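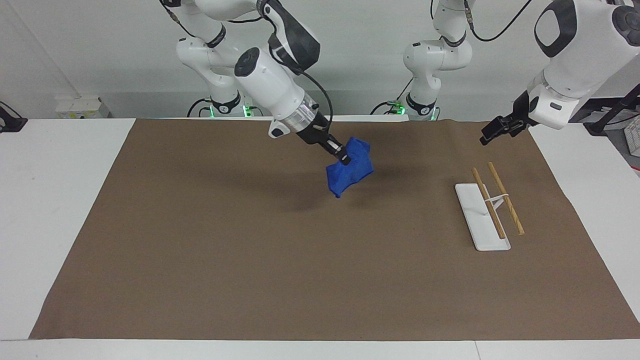
Last updated in April

The Shirt That Never Needs Ironing, Again

Every few years somebody sells us the end of ironing. This time it is Monder, a shirt company with a lot of white space on its website and a price of $200 for a single button-down. The pitch is that the cloth remembers being flat. Ball it up, leave it in a gym bag, shake it out, go to dinner.

I have heard this before. My father had a drawer full of drip-dry shirts that dripped, dried and looked like lunch bags. I owned a travel shirt in my twenties that held its shape so well it stood up without me.

So I bought a Monder, and then, to be fair, one from its cheaper rival Rinia. I wore them for 3 months in place of my usual cotton.

The Monder does come out of a suitcase looking decent. The collar sits down and the sleeves fall straight. What the website calls "crisp," though, I would call stiff, and by mid-afternoon the inside of each elbow had a crease as sharp as anything in my closet. The cloth remembers those too. The Rinia is softer and wrinkles sooner, and I liked wearing it a good deal more.

Then there is the care label. Monder wants a cool wash, a half load, no spin, and a hanger the minute the cycle ends. Treat a plain cotton shirt that gently and it will look pretty good as well. I tried it with an old one from the back of the closet. Side by side on the shower rail, I had to check the tags.

The company says its finish lasts 200 washes. It doesn't say what the shirt looks like at wash 201, or what counts as a wrinkle. I wrote to ask and got back a discount code.

Dauda, the small label that started this latest round, has quietly dropped "no iron" from its tags and now says "easy care." Easy compared to what? An iron takes me five minutes, and I can do it while the coffee brews.

There may be people for whom this makes sense. If you live out of a carry-on and bill somebody else for your clothes, go ahead. I gave the Monder to my brother, who travels for work. He says it's fine. He also says it squeaks a little when he reaches for the overhead bin.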